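Manzanas en marzo: notas de una comedora tardía

Hola otra vez. El mes pasado prometí que iba a escribir de las conservas de tomate, y sigo debiendo esa carta, lo sé, pero se me han cruzado las manzanas y llevo semanas sin pensar en otra cosa. Así que los tomates tendrán que esperar (tampoco es temporada, no me riñáis).

Todo empezó con una bolsa de manzanas rojas que me traje del mercado y que dejé olvidada detrás de la puerta de la despensa. Cuando la abrí olía a sidra. A sidra mala, además. Dos estaban blandas como un puré, una tenía una mancha marrón del tamaño de una moneda y las demás, para mi sorpresa, estaban mejor que el primer día: más dulces, más perfumadas, con ese punto un poco harinoso que a mí me gusta y que en mi casa genera discusiones de sobremesa. Y me puse a preguntar. En el puesto, en la frutería de mi calle, a mi vecina de arriba, que ha guardado manzanas toda su vida en un desván y que me miró como se mira a una persona que acaba de descubrir el agua caliente.

Lo primero que aprendí es que yo compraba fatal. Iba a por las brillantes. Pues resulta que el brillo muchas veces es cera, o simplemente que alguien les ha pasado un trapo, y no dice gran cosa del interior. Ahora las cojo, las sopeso y las huelo por el lado del rabo. Si pesa para el tamaño que tiene, me la llevo. Si cede al apretar con el pulgar, la dejo (y aprieto poquito, que luego viene otro detrás y se encuentra mis huellas). Las que tienen la piel moteada me daban reparo y ahora son mis favoritas.

Lo segundo: el rabo. Una manzana a la que le han arrancado el rabo dura bastante menos, porque por ahí entra la podredumbre. En el puesto me dejan escoger y yo voy mirando rabos como una loca. Mi hermana se niega a acompañarme.

Y lo tercero, que es lo que de verdad me ha cambiado la despensa, es separarlas. Las manzanas sueltan etileno, el gas ese que madura todo lo que tiene cerca, y una manzana pasada acelera a sus compañeras. Mi vecina las envolvía una a una en papel de periódico y las ponía en cajas bajas, en una sola capa, con el rabo hacia arriba. Cada semana subía, las repasaba con la nariz más que con los ojos y bajaba las que pedían cocina. Yo no tengo desván. Tengo un piso con calefacción central y una galería que da al norte, y ahí he puesto una caja de madera con cuatro dedos de aire por debajo. De momento funciona mejor que la nevera, aunque en la nevera, en el cajón de abajo y dentro de una bolsa con agujeros, también aguantan una barbaridad. Lo que no hay que hacer es meterlas con las zanahorias, que se vuelven amargas. Tiré un kilo entero de zanahorias antes de enterarme.

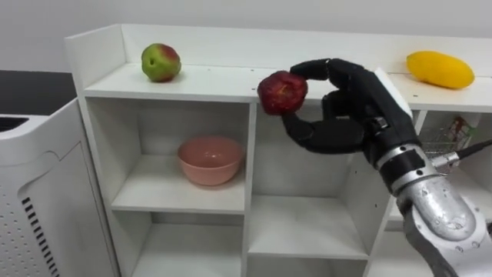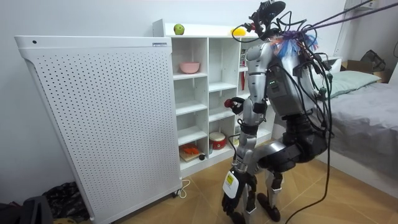

Sobre las patatas hay dos escuelas. Unos dicen que una manzana en el saco evita que echen brotes y otros que las estropea a las dos. En mi casa hice la prueba y me salieron brotes en los dos sacos, el de la manzana y el otro, así que no puedo ayudar. Si alguien lo ha hecho en serio, que me escriba, por favor, que quiero saberlo.

Ahora, variedades. En el mercado de Mollano hay un puesto pequeñito, al fondo, junto a la puerta de carga, que a partir de noviembre trae manzanas que no veo en ningún otro sitio. Fui por primera vez en el año 2000, recién mudada, y entonces compraba golden porque era lo que se compraba en mi casa. Veinte y pico años para probar una reineta en condiciones, qué vergüenza. La reineta es fea, es áspera, parece una patata, y asada es lo mejor que existe. La roja harinosa es para comer a mordiscos en la calle o para rallar encima del yogur. Y la ácida, la verde pequeña, la guardo para cuando hago cerdo, con cebolla y un chorrito de vinagre. No me pidáis que elija una.

Eso sí, tengo que confesar una decepción. Compré por correo un cajón frutero de la marca Plenddale, con sus baldas extraíbles y su tapa de malla, muy bonito en la foto. Las baldas están tan juntas que no cabe una manzana mediana. ¡Ni una! Ahora vive en el recibidor y guardo ahí los guantes y las bufandas, y para eso es estupendo. Mi galería sigue con la caja de siempre, la que me regalaron en el puesto.

Y como sé que la mitad de vosotros lee esto solo por la receta, vamos a ello.

Compota de las que ya piden cocina

La hago con las manzanas que salen de la revisión semanal, las arrugadas, las tocadas, las que nadie coge del frutero. Me gusta mezclar: si son todas dulces queda plana, y una sola reineta ya la levanta.

Las pelo a medias (dejo piel en una de cada dos, que luego se deshace y da color), quito el corazón y las zonas marrones y las troceo sin mirar mucho. A la cazuela con un dedo de agua, una tira de piel de limón, un palito de canela y 200 gramos de azúcar por cada 2000 de fruta ya limpia. A mí me parece mucho menos de lo que ponen las recetas antiguas, y aun así hay meses en que le quito. Fuego bajo, tapa puesta, y a los veinte minutos destapo y remuevo. No la trituro nunca. La aplasto con el tenedor y dejo trozos – aquí también hay discusión en casa, pero cocino yo.

Truco que me pasó el señor del puesto: una pizca de sal al final. Una pizca de verdad, de las de dos dedos. Y si os sobra un culín de sidra, que vaya dentro al principio en lugar del agua.

Me salen 4 tarros grandes con esa cantidad. En la nevera la compota me dura poco más de una semana, y lo que no vamos a comer lo congelo en porciones. Va bien con queso fresco, con arroz con leche, con una tostada de mantequilla muy quemada. Mi sobrino se la come con patatas fritas y yo ya no opino.

Los corazones y las pieles no los tiro. Los hiervo con agua hasta cubrir, cuelo y guardo ese líquido, que lleva pectina a montones, para cuando hago mermelada de fresa, que por sí sola no cuaja ni rezando. Lo congelo en cubiteras. Si abrís mi congelador encontraréis una bolsa de cubitos de un color rosa pálido sin etiqueta, y sí, alguien los ha echado ya en un vaso de agua con gas. Dice que estaba rico.

Lo que me habéis escrito

Varios me preguntabais por el membrillo de la carta anterior, que a algunos se os quedó blando. Casi siempre es falta de fuego. Hay que seguir hasta que la cuchara deje camino en el fondo y el camino tarde en cerrarse, y luego dejarlo destapado al aire un par de días antes de meterlo en la nevera. Si ya lo tenéis hecho y blando, se puede volver a la cazuela, no pasa nada.

Una lectora de Tunstall me cuenta que allí secan las manzanas en rodajas colgadas de un cordel, encima del radiador, y que la casa huele a gloria. Lo he probado. Huele a gloria, cierto, y también he tenido que cortar el cordel porque calculé mal la altura y me daba en la frente cada vez que iba al baño. Las rodajas finas, de tres o cuatro milímetros, se secaron bien. Las gordas se quedaron como chicle. Las pasé antes por agua con limón para que no se oscurecieran y se oscurecieron igual, solo que menos.

Otra pregunta: si hay que lavarlas antes de guardarlas. Yo no las lavo. Las limpio con un paño seco si vienen con tierra y las lavo justo antes de comerlas. La humedad es lo que peor les sienta en la caja.

Y alguien quería saber qué pelador uso. Es un Valtus de los de mango naranja, heredado de mi madre, que tiene ya el filo comido por un lado y que por eso mismo pela finísimo si lo coges con la zurda. Soy diestra. Se aprende.

El mes que viene, tomates, de verdad. O alcachofas, si sigue este frío y bajan de precio, que las vi ayer en el mercado y estaban preciosas y carísimas. Si tenéis una manera de limpiarlas sin que se os queden los dedos negros durante tres días, contestad a este correo, que lo leo todo aunque tarde en responder.

Un abrazo, y repasad el frutero.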